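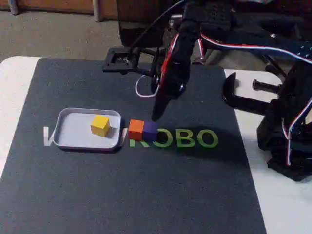

Provow Desk Mat, Large

I bought the Provow mat in June to replace a felt one that had started to pill. I've used it every working day for 2 months, mostly for typing, some sorting of small parts, and a lot of coffee.

The surface is smooth with a slight grain. A mouse tracks well on it and pens don't poke through a single sheet of paper the way they did on felt. The underside grips a painted desk fine. On glass it slides if you lean on one corner. Joni Kinnunen has the same mat on a glass desk in our Onville office and ended up putting rubber dots under it.

It comes rolled. The ends curled for the first four days and I had to leave books on them overnight. The instructions say to roll it the opposite way for an hour, and I tried that twice with no result.

Cleaning is easy. Coffee wipes off with a damp cloth, even after sitting through lunch. Ballpoint needs dish soap. Permanent marker did not come out, but the stain has faded some.

There was a rubbery smell out of the package. It was gone in a week with the window open.

I also looked at the Briggs, which is thicker and softer under the wrists. Chiyo Kikuchi has one and likes it, though the stitching on the front edge has begun to fray where her sleeve rubs. The Provow has a plain cut edge and mine still looks clean. The Esar was cheaper but only came in the small size when I ordered.

Custom printing costs extra and the minimum order is 100, so check the price first.

I'd buy it again for a wood or painted desk. For glass, get the Briggs.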